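Home | Posts | Around the house | Contact

Print this | E-mail this to a friend
2 min read

The big white table

I've finally had a go at the work table and I'm far too pleased with myself! It had been buried under post and padded bags since December, and every time I wanted to wrap an order I ended up doing it on my knees.

So on went the radio and off came the lot. Most of it was recycling (how do I own 5 tape measures?), and the rest went on the metal shelving, which is full of little boxes and bags as it is. The flat cardboard boxes are staying where they are, leaning up behind the table, until I can face them.

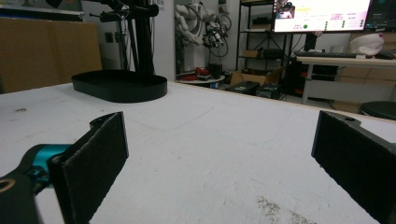 What's left to do

The top is still a bit scuffed, with faint lines like pencil and a speckly greyish patch that's bothering me more than it should. Amr Mansour swears by Grivier cream cleaner, so I'll try that next, on a corner first in case it takes the finish off.

The black oval tray gets to stay out. I'm a great believer in one tray, low sides, everything you keep losing goes in it – scissors, pens, the good tape. I nearly bought a fancy Urna one, but this does the job and I like the rounded ends.

Boxes next week, if I'm feeling brave!

Older post | Newer post | Back to top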